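Household Repair Log, Brendell

README / notes on the data
last touched Feb 24, 2021

What this is

A table of small household repairs, one row per repair. Stuff people in Brendell brought to the fix-it mornings at the Mekonnen hall, what was wrong with it, what we tried, whether it left working. 1053 rows. Started on paper, typed up later, so expect paper problems.

If you just want the numbers, open repairs.csv and skip to the column notes. If you want to use it for anything serious please read the part on what's wrong with it first. Seriously.

Files

repairs.csv — the main table
items.csv — list of item types and the group each one is in
parts.csv — parts used, linked by repair number. Patchy
old/ — the first two typing passes, kept so I can check things. Don't use

Commas inside the notes column are quoted. Text is UTF-8. If the degree signs look like garbage your spreadsheet guessed the encoding wrong, import again and pick it by hand.

Columns in repairs.csv

repair_no: Number off the paper slip. Not in date order. Slips came in pads and two pads were going at once, so a high number can be earlier than a low one.

month: Month only. We didnt keep the day.

item: What it is, in plain words. Toaster, lamp, coat, radio, kettle. Cleaned up a lot, see below.

brand: As written on the slip. Blank if blank. Spelling is all over the place and I have left it alone.

age_years: What the owner said. Mostly guesses. Lots of 5s and 10s and 20s and hardly any 7s, which tells you what kind of number it is.

fault_said: What the owner told us was wrong.

fault_found: What the fixer wrote down. Often not the same thing. "Dead" turns into "fuse" a lot.

outcome: fixed, part fixed, not fixed, advice only, taken home. More on this one below because it causes trouble.

minutes: Time on the bench. Filled in for 755 rows, blank for the rest. Blank is not zero. Please don't average it with zeros in, someone did that already and the result was silly.

notes: Free text. Abbreviations everywhere. "nfg" means no fault found (yes I know), "o/c" is open circuit, "cust" is the owner even though nobody pays.

About outcome

"Fixed" means it worked when it went out the door. We don't follow up. Some came back, and those are new rows with a new number and nothing linking them to the old one. I tried matching by hand and gave up after the kettles.

"Part fixed" is the messy one. A radio that plays but the dial light is still out. A coat with the zip done and the lining not. Different fixers drew the line in different places and one of the regular ones never used it at all, everything was either fixed or not.

"Taken home" = owner went off with it before we finished, or to get a part. No idea what happened next.
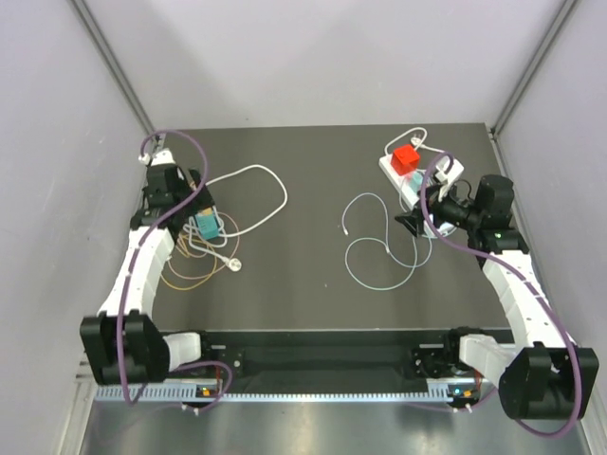 Lamps deserve their own note. They're the biggest group and the easiest to fix, so any overall success rate is mostly a lamp rate. Split them out. With the lamps gone the electrical stuff looks a lot worse, and the clothes look about the same. I would trust the second version more.

Cords and plugs were logged two ways. Early on a bad cord on a lamp went in as "lamp". Later on, loose cords and extension leads got their own item, "cord". So cord repairs seem to jump in July and they didn't, we changed the slip. Use fault_found and search for cord, lead, flex, plug if you want the real picture. Will also catch "leading" and similar in the notes, sorry.

Cleaning

Done by hand in a spreadsheet, in the evenings, so not very scientific.

- item names merged (tabel lamp, desk lamp, bedside light all became lamp)
- obvious doubles removed, same slip typed twice
- owner names and phone numbers stripped. The paper slips have them, the files don't
- one whole pad was rained on in the back of a car. Those rows have "wet" in the notes, and anything I couldn't read I left blank
- Flarkico was our parts shop, order numbers taken out of parts.csv, prices left in

Did not fix: brand spelling, ages, anything in notes.

What's wrong with it

It's not a sample of what breaks in a house. It's a sample of what people bothered to carry to a hall. Nothing heavy — no washing machines, no fridges. Almost no phones either, we turned those away early on and word got around.

Microwaves we refused to open, every one is "advice only". Don't read that as microwaves being hard to repair. They might be. This file can't tell you.

Fixers differ. The sewing table was quick and wrote almost nothing. The electrical table was slow and wrote novels. So longer notes doesn't mean harder job.

Some items were brought as a joke or a dare, I think. Left them in.

Trarnumholm rows

The group over in Trarnumholm sent us their slips too. Same form, other people. They're in the main table with a T in front of the repair number. They count "advice only" as fixed if the advice worked, we don't. Filter on the T before comparing anything.

Using it

Free for any use, say where you got it. If you find a mistake send the repair_no and what it should say. Screenshots of your whole spreadsheet are no help to me, I can't search them.

To do

- link the repeat visits, if somebody has patience
- parts.csv needs units, some rows are feet and some are just "bit of wire"
- redo the item groups. Why is iron under clothes. It made sense at the time
- check the age column for birth years typed in by mistake, there's at least one toaster from 1962 listed as 1962 years old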